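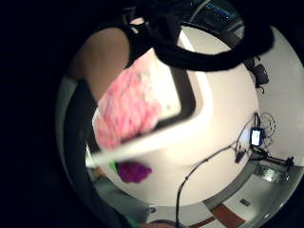 Wrist view from the hand-held unit, pink stuff in the white tray.

Date: Apr 25, 2021
Subject: Re: [grippers] wide lens or narrow on the hand-held?

Hi all,

Quoting the bit I'm answering, and the rest is in the archive:

> We went with the narrow lens on our Ormont gripper and the picture
> is lovely and flat, but we keep losing sight of whatever is next to
> the tray. Has anyone tried the really wide one on a hand-held? Is
> the bending at the sides as bad as people say? And does the cable
> get in your way?

Yes, I've been on the wide one since October, first with the Hviid controller and now with the Mollia. The bending is pretty strong (look at what it does to a plain white wall!) but I stopped minding after a week or so. What I got for it is context. In the frame I attached you get the tray, my forearm, the little purple fuzzy thing just under the tray edge, even the stand with its lit screen over on the right. With the narrow lens I'd have had pink fluff and not much else.

Now the bad news. You lose a lot of pixels to the black border, and fast moves smear. See the lower left end of the tray, where it goes to a white band? I've been shortening the exposure to fight that, and adding light to make up for it. I also threw out 300 frames from my last batch of 2,000, nearly all of them for blur. The Hviid batch was worse, I kept 1,370 out of the same number, but I was also waving the thing around a lot more back then, so please don't hold that against the controller.

As for the cable – yes, it gets in the way. That black loop hanging across the top is right where I'd like to see the far edge of the tray. I'm going to try a clip higher up the arm. If anybody has a routing that works on the Nurkumik handle I'd love to see it, mine sags no matter what I do.

One question back to you: what are you using for soft stuff? My fingers are fine on hard parts, but anything fluffy squashes before the force reading moves at all. Softer pads, or just a lower closing speed?

I can post my lens settings if they're any use.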